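Handheld gripper demonstration

Handheld gripper demonstration is a method of gathering examples for a robot learning system. A person performs a task with a gripper held in the hand, and the movement of the gripper is recorded together with what its camera sees. The recording is later used to train a model which controls a robot arm. No robot is needed at the moment of recording, and for this reason the method is often compared with teleoperation, where the person moves a real arm from a distance.

Names and related terms

The method has no single name. In the Gotano project documents it is called "portable demonstration", and the people who do the recording are called demonstrators. The Skostoris group uses the word "collector" for the same role. One performance of a task, from the first movement to the last, is called an episode. A group of episodes recorded with the same objects is called a set.

Equipment

The usual equipment for tasks with both arms consists of 2 grippers, one for each hand. Every gripper has its own camera with a wide lens, so that the fingers and a large part of the room are recorded at the same time. Many designs also carry printed black-and-white markers. A marker has a known size and shape, and software can calculate from it the position and the angle of the tool. In some designs a camera is also worn on the head. This view shows both grippers together, and it helps when one hand is hidden from the other.

The weight of the gripper is important for the quality of the data. A heavy tool makes the wrist tired, and after a long session the movements become slower and less regular. The Morris gripper, which was an early design in the Gotano project, weighed 600 grams. Its later version was made lighter by moving the battery from the tool to the back of the demonstrator.

Procedure

A session begins with calibration. The demonstrator holds the grippers still, then opens and closes them fully, so that the width of the jaw can be measured. After this the recording starts. Kitchen and household tasks are common because they include many kinds of contact: lifting food from a plate, opening a door, putting one object inside another. Several demonstrators can work in the same room, each with separate objects.

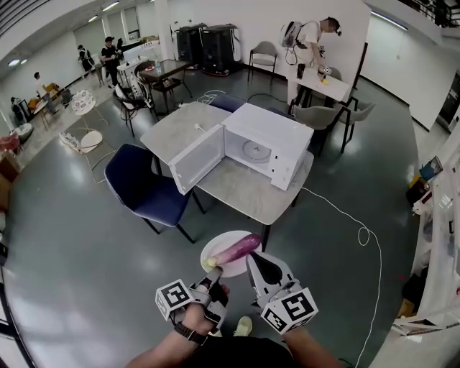 Shewit Lencho has objected that a room shared by many demonstrators teaches the model the room as much as the task, and that fewer people in more buildings would give better data for the same cost. The Gotano project did not change its plan after this objection, but from June it began to move the furniture between the sets. The Skostoris group went further and limited every location to 2 sets.

Between episodes the objects are put back in a different position. If the plate always stands in the same place, the model can learn the place and ignore the plate. Some groups give the demonstrator a written list of starting positions, and others leave the choice free. A free choice is faster, but people have a habit of repeating the positions which they find comfortable.

Checking and removal of episodes

Not all episodes are kept. The most frequent reasons for removal are lost tracking, a finger in front of the lens, and a gap in time between the cameras. An episode in which the object falls is treated differently by different groups. The Prereck collection, which contains 1612 episodes, keeps the falls if the demonstrator picked the object up again, and marks them with a separate label. Faces of people who appear in the background are usually blurred before the data is shared.
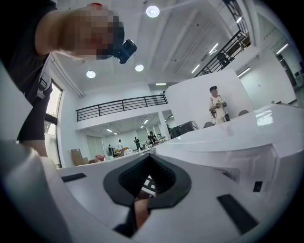
View from the camera of a handheld gripper, with blurred faces.

Limitations

A human arm can reach positions which a robot arm cannot. For this reason the recorded path must be tested against the limits of the robot, and a part of the episodes is lost in this step. The force of the grip is also not recorded in most designs. A model trained only on images and movement may close the jaw too strongly on soft food.

The difference in speed is a further problem. Demonstrators who have practice work faster than the robot is permitted to move, and the recording must then be slowed down before training. For tasks such as pouring, slowing down changes the task itself, and the demonstrator is asked to work slowly from the beginning.

See also

Teleoperation
Imitation learning
Fiducial marker
Camera calibration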